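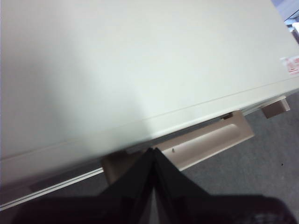 The last cold storage warehouse on the Tudport waterfront closed in November, and the block it stands on is about to become the largest housing site the city has approved in a generation.

Kernex, the developer that bought the property from the Kershaw family, plans to put up two towers on a shared base, the taller of them 22 stories. Together they would hold 198 apartments, with shops along Pier Street and a public walkway on the river side. The brick front of the old warehouse will be kept and built into the base. Everything behind it comes down.

For most of its life the Kershaw building had very little to do with the people who lived near it. Fish and frozen vegetables came in by truck at four in the morning and left again before noon. There were hardly any windows. The sidewalk on the north side was so narrow that people with strollers crossed the street to avoid it.

That changed when the restaurants arrived. Over the past decade the three blocks south of the warehouse filled up with small kitchens, a brewery, a hardware store that also sells plants, and a movie house that reopened after years of standing dark. Rents on Pier Street went up, and the trucks became a problem. Drivers who used to back in with no trouble had to wait for delivery bikes and diners to clear the loading bay.

Zsolt Oláh has run a shoe repair shop across from the warehouse gate for most of that time. He says he was never bothered by the trucks and will miss some of the drivers, who were steady customers. What worries him is the construction. The plan calls for the north side of Pier Street to be closed to parking for the length of the work, and his customers tend to be older and to arrive by car.

"They drop off boots, they pick up boots, it takes five minutes," he says. "If they have to walk from the garage, they'll go to the mall in Clirnutville."

The city has said it will mark out short-stay spaces on Lock Street, one block over. Store owners asked for those spaces to be in place before demolition starts, and that condition was written into the approval.

The height was the other argument. Zoning on the waterfront had capped new buildings at 12 stories, and the first Kernex proposal asked for nearly three times that. The planning office received 1,436 written comments, more than for any other project in its files. Many of them were about shadows on the riverside park. The version that passed is shorter, and the towers have been turned so that their narrow sides face the water. A shadow study filed with the revised plans shows the playground in full sun until midafternoon for most of the year.

Parking was cut back too. The original plan had two levels underground, but test borings found water closer to the surface than expected, and the second level was dropped. The garage will now have fewer spaces than there are apartments. Kernex says many of its future tenants will work downtown, a 10-minute ride away on the streetcar.

A share of the apartments will be rented below market rates under an agreement with the city. These are mostly one-bedrooms, which drew complaints from tenant groups who wanted more space for families. The company agreed to add several larger units on the lower floors but left the overall share as it was.

Demolition begins with the interior. The insulation in the freezer rooms has to come out by hand before any heavy equipment goes in, and the brick front will be braced with steel from the street side. The walkway is due to open with the first tower. The retail leases have not been signed, though a grocery store is in talks for the corner space at Pier and Lock.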